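Ticket 1057 - Lolholm table, Fontes finish
Status: open
Subject: faint line on the top that won't shift, and a pale area I'm not sure about

Hello again,

Me again, sorry! I was the one who wrote in about the wobbly leg (ticket 837, all sorted, it was the washer, thank you). The table stands beautifully now and I've had no bother with it since. This one is about the top.

I'll start with what it is so you don't have to look me up. It's the Lolholm in the pale wood, the 104 cm one, bought through your Lundisley shop, and I put the Fontes matt oil on it myself as the leaflet said. Two coats, a day between them, wiped off with an old pillowcase. I was very pleased with it. The grain came up lovely, all those long arches at one end and then the straight stripy bit, and it still feels smooth to the hand.

The trouble is a thin line near one corner. It starts right at the edge and runs in a little way and then just sort of gives up. It's a touch darker than the wood and a bit dotted, as if somebody had gone along a ruler with a blunt pencil and not pressed very hard. It goes across the grain as well, so I don't think it's part of the wood. I only spotted it when I cleared everything off to give it a proper clean, so I couldn't tell you how long it's been there. It may have been under the fruit bowl since August for all I know.

What I've tried so far, in order:

Damp cloth, plain water. No change.

Damp cloth with a drop of washing-up liquid, then dried straight away. No change, though the cloth came up grubbier than I'd have liked.

A white rubber, the soft school sort, very gently, only on the last inch of the line where it's faintest. I thought it went a bit lighter but then I looked again at teatime and I wasn't so sure. I stopped there because I was worried about polishing a shiny spot into it.

Fingernail test, which your help page suggests. I can't feel a groove. My nail might catch very slightly right at the edge, but I've done it so many times now that I no longer trust my own nail.

I haven't used the Anivo cleaning paste. I've got a tube of it in the cupboard, but it says on the back to test it on a hidden part first, and the underside isn't oiled so I don't see what that would tell me. Is it safe over Fontes or will it take the oil off?

The other thing, and this might be nothing at all. The middle of the top looks paler to me than the far end, which seems a shade warmer. In the morning I'd swear to it and by the evening I can hardly find it, so I do wonder if it's only the light from the window. But if I've been stingy with the oil in the middle then I'd like to put it right while everything's off the table anyway. Would a third coat even it up, or would I end up with the whole thing darker? I don't want it darker - the paleness is why I bought it.

So that's three questions really. Is the line pencil or a scratch, can I use the paste, and do I need more oil? If the answer is sandpaper please could you tell me exactly which number to buy, as last time I went into the shop without knowing and came home with something fit for a garden gate.

I've kept the table clear and we're eating off our laps for now, so there's no great panic, but I wouldn't say no to a quick answer.

Thanks ever so much. Photo attached.
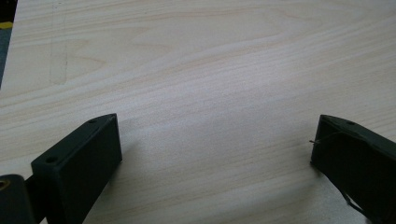

Lolholm Support: Thanks for listing what you've tried, that saves us both a lot of time. Please leave the paste in the cupboard for now, as it can lift a matt oil. Go back to the white rubber and work along the grain in short strokes, up to ten at a time, then wipe with a dry cloth and check it in daylight. If the line gets lighter it's a surface mark and you can carry on. If it doesn't, stop and reply on this ticket before you buy any sandpaper. For the paler area, look at it on a dull day or with the curtains drawn, and hold off on a third coat until you've done that.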